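My building on Lougher Street went up in 1907, and I share its ground floor workshop with Nia Sayce, two bikes and a kiln that trips the breaker. We're building a pair of hand-held grippers in there, the kind you squeeze yourself so a robot can learn the motion later. Nia drew the fingers, I print them (badly, then less badly).
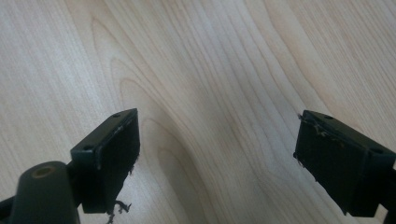
The pads took us most of June! I glued on felt, hated it, glued on something grippier, and by version 6 I was dreaming about screw holes. We call the pair Manley and Serlow, and yes, Serlow is the favorite.

Then came the chores. Lids, tubs, little bottles, all the stuff my own hands do while I'm thinking about lunch, and suddenly I had to plan every pinch.

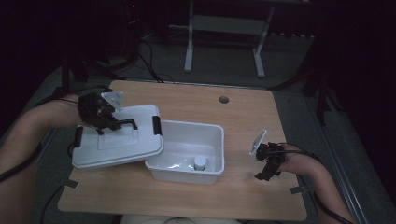 Beca Bowen wrote in after my last column to ask why we don't just buy an arm and program it. Fair enough, Beca, but arms cost money, and I like the part where I get to do the chore myself first.

Wall jobs are my new obsession. You're working sideways, your elbow's up by your ear, and Nia keeps telling me to slow down. 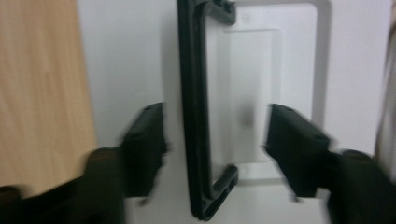
Closing in on the black bracket, with the white plate behind it.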